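Paper strips curling and folding over at one end
Ticket status: Closed
Product: Kirness plain white paper strips, matte, pack of 2,000
Area: Packing room, marble counter

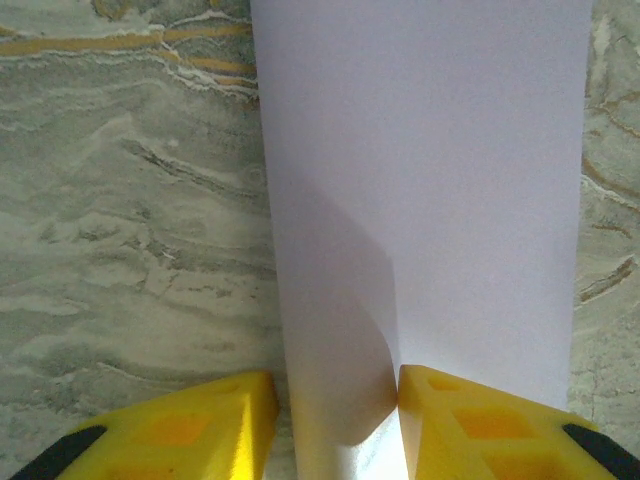

Problem reported

Strips from the new pack will not stay flat. The narrow end curls up and folds over on itself, and one side of the strip leans forward. When we wrap a strip around a box and try to tuck the end under, the curl pushes it back out. The strips are blank, so print and ink are not involved. The last pack from the same supplier gave us no trouble on the same counter.

Order was placed through Cleritz in January. The pack was opened the morning it came in and left on the shelf over the sink.

Steps tried before opening the ticket

Turned the strips over and wrapped with the other face out. Same result, curl now points in toward the box.
Took strips from the middle of the pack instead of the top. A little better. Still folds at the end.
Ran a strip backward over the edge of the counter. It came out straight, then curled again by lunch.

First reply from support

Please move the pack away from the sink and close the inner bag. Paper this light picks up damp from the air and the narrow end goes first. Lay 18 strips flat between two sheets of cardboard, put a heavy book on top and leave them overnight. Do not use an iron. Also let us know if the outer wrap was torn on delivery.

Customer update, 8:15 a.m.

Outer wrap was fine. The inner bag had a split along the seam, which we had not noticed. Pressed 18 strips overnight as asked. 15 came out flat and wrapped without trouble. The other 3 still had a bend near the end. That bend is a crease and the book did not take it out.

Second reply from support

A crease will not press out. Trim the strip above it if you have the length to spare, or use it for filler. Curled strips with no crease can be pressed and used as normal. We have passed the split seam on to Cleritz and a replacement pack is on order.

Customer update, 4:40 p.m.

Pack now lives in a lidded box in the Naren cabinet, away from the sink. Strips we took out this afternoon were flat at both ends. We are pressing the rest in small batches and trimming the creased ones for the Chraibi gift boxes, which take a shorter strip anyway.

Please leave the replacement order in place. Fine to close this one.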